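search articles
Search

A wrist view for Trilomon

Nivaldo Rangel started building Trilomon in a shared workshop at the back of the old Andrade print works in May. The arm will sort small parts one day. So far most of the work has been done in simulation, on a second-hand desktop beside the bench drill.

He had spent 400 pounds on motors and bearings before he wrote any software, and says he would do it the other way round now. Two motors burned out in the first month. A simulated arm can be driven into a table all evening and costs nothing to mend.

Brock Penner, who shares the bench, drew the gripper. It has two flat fingers on a wide palm, and the virtual camera looks along them from behind. Getting that camera right took longer than the joints did – a small error in its angle and the fingers close beside the part. The room has had little attention: a marble texture, one or two test models and a plain dark background.

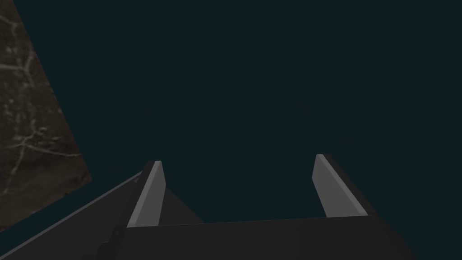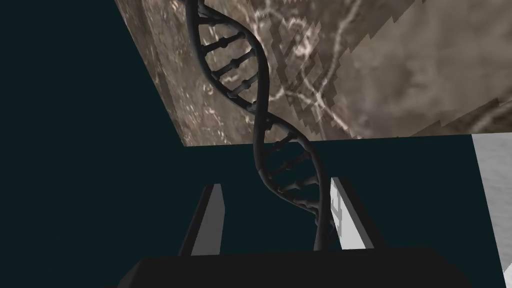

The helix is there as an awkward shape to approach. 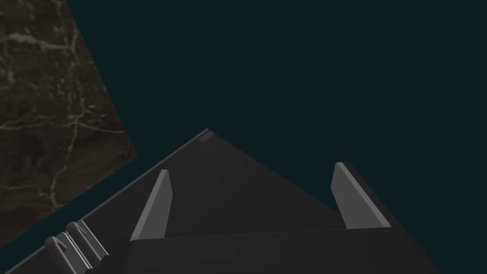

Illosard: I'd sort out friction before going any further with the camera. Mine gripped everything in simulation and dropped it all on the bench.

Boria: Same trouble with mine. Rubber pads on the real fingers helped a lot.

Contact the magazine | Copyright, all rights reserved | Back to top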